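Badplaner Clonum im Test: für kleine Bäder brauchbar, mit Lücken beim Export

Unser Bad ist 27 Jahre alt und muss im März raus. Bevor ein Betrieb kommt, wollte ich die Aufteilung selbst durchspielen. Genommen habe ich Clonum von Gamivetti, die Jahreslizenz für 5 Euro im Monat.

Die Installation lief ohne Probleme. Grundriss eingeben, Wandhöhe, Türen, fertig. Maße werden auf den Zentimeter übernommen, halbe Zentimeter rundet das Programm leider stillschweigend auf. Bei einer Nische neben dem Fallrohr hat mich das einen Abend gekostet.

Der Katalog umfasst 1.077 Teile, davon viele Armaturen und wenige Schränke. Eigene Maße sind bei Unterschränken möglich, bei Waschbecken nicht. Holzdekore gibt es reichlich, matte Fronten fehlen fast ganz. 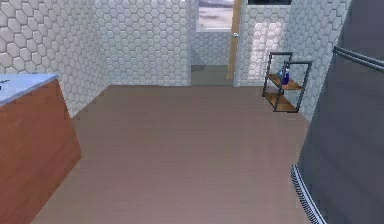
Gerenderte Ansicht: Holzschrank mit heller Platte, hinten die Tür.

Das Rendern dauert auf meinem Laptop nicht ganz zwei Minuten pro Ansicht. Für die Frage, ob man am Schrank vorbeikommt, reicht die Qualität. Farben würde ich danach nicht aussuchen, Fliesen wirken immer eine Spur zu kühl.

Schwach ist die Stückliste. Sie kommt nur als PDF, Preise muss man von Hand nachtragen. Bei mir standen am Ende 582 Euro für Möbel, das Angebot von Kuipers lag deutlich höher, allerdings mit Montage. Der Support hat am Donnerstag geantwortet, ein Tabellenexport sei geplant. Einen Termin gab es nicht.

Wer nur ein Bad plant, kann nach einem Monat kündigen. Vier von sechs Punkten.

Afroza Cassim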